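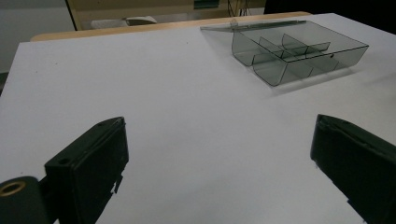
Workshop Tips: Before You Buy Another Set of Gripper Fingers

Every few months somebody sends me a link to a finger set that will supposedly pick up anything. I've bought enough of them to fill a drawer. Most are fine, and a few are worse than what I already had. The trouble is that the seller's video always shows a foam block or a tennis ball, and I have yet to own a job that involves moving tennis balls.

So test on what you'll really be handling. For me that means small stuff going into a divided parts box. If you do the same sort of work, some of these may save you money.

Use a plain, light surface. A white board over the bench shows you where a piece went when it got dropped. Wood grain hides small brown things very well, both from you and from the camera.

Leave the lid open flat, and put it on the far side. An open lid standing straight up gets hit. I don't care how good the controller is supposed to be.

Turn the box at an angle for half the tries. A lot of setups look great with the box square to the table and fall apart once it's turned. If the seller only shows it square, I assume the worst.

Be suspicious of smoke-colored plastic. Clear and tinted boxes are hard on depth cameras. The Menon camera I tried in December was sold as handling "transparent objects," and it placed the dividers wrong in 7 tries out of 9. Taping paper under the box helped a little. A solid white box helped a lot more, but then you've changed the test.

Check the fingertips under a lamp. Worn or chipped edges change the grip, and you'll blame the software for a week. I've done it. Diselwood sells replacement pads at 80 dollars a pair, which is silly money for what you get. Try a strip of thin rubber first.
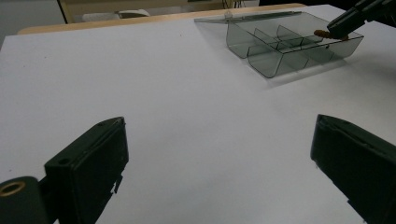

TWO ARMS OR ONE?

The second arm is where I expected to be won over. Somkiat Bunnag swears by a pair, one to carry and one standing by, and he has more hours on these things than I do. For putting small pieces into a compartment box, I still don't see it. Two grippers over one little tray get in each other's way, and you spend your evening keeping them apart. Where a pair might pay off is holding something down while you work on it. Lids, maybe, or bags.

If you want to try it anyway, borrow before you buy. Run the job with one arm, then with two, same box and same pieces, and write down the misses. The Zarkotar controller claims it can cut handling time by up to 9 percent with the second arm running. I got nothing I could tell apart from luck.

Fill the far compartments first. Reaching over a full one is how pieces get flicked out.

Do five tries before you change a setting, and change only one. Skarphéðinn Bech wrote in to say five is too few. He's right, but it's five more than most people do.

Keep the receipt. Clastadport took my last set back without a fuss, minus shipping.

Updated Mar 11, 2025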